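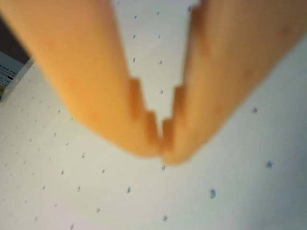

Progress report, Trirano gripper kit evaluation
For: Mevstead equipment fund
Sep 9, 2018

Short one this time, full numbers go in the February report.

Where we are. Kit from Remden arrived complete except for one mounting plate, replacement came the week after. Both arms at the Tsolakis bench now running with the orange stepped fingers. Old flat fingers are in the drawer, we keep them for comparison.

Work done since last report:
Pick and place on patterned cloth, 300 attempts logged. 189 clean picks on first try. Rest were mostly slips at the fold, a few where the fingertips closed on nothing and the software still called it a grip. That last one is a known issue, Remden says fix in next firmware. No date given.
Camera close to the fingers works OK for us. Fingertips go soft in the picture when they are near the lens, so we stopped using them for focus and set it on the cloth. Calibration takes around 10 minutes per arm, was a lot worse before.
Wrote our own script for open/close width. The one supplied rounds everything and you lose the fine end of the travel.

What we think of the product so far. Fingers are good. Notches on the inside edge hold thick stuff well, hems and seams especially. Thin single layer is hit and miss — the rounded tips push it along before they catch. Tried a slower approach, helps a bit. Swapping fingers is quick, one screw, but the screw is tiny and we have lost two allready.
Manual is poor. Wiring page shows the previous version of the connector. Support answers email, usually next day, and they did send a corrected drawing when we asked.

Money. Spent on the kit, the spare finger set and shipping. Nothing over budget. We'd like to move what's left of the travel line into consumables, please confirm if that needs a form.

Problems. Left arm drifts after a long session, has to be re-homed. Not sure yet if thats the kit or our mount. Will swap arms and see.

Next:
10 more sessions on thin fabric, slow approach only
repeat same set with the old flat fingers
install firmware if it shows up
wear check on the fingertips, with measurements

Recommendation on buying the second kit — hold for now. Would rather see the firmware first. Remden is keeping the quoted price open until end of February so there is time.

Log files are in the shared folder, same place as before. The first two are mislabeled, will fix.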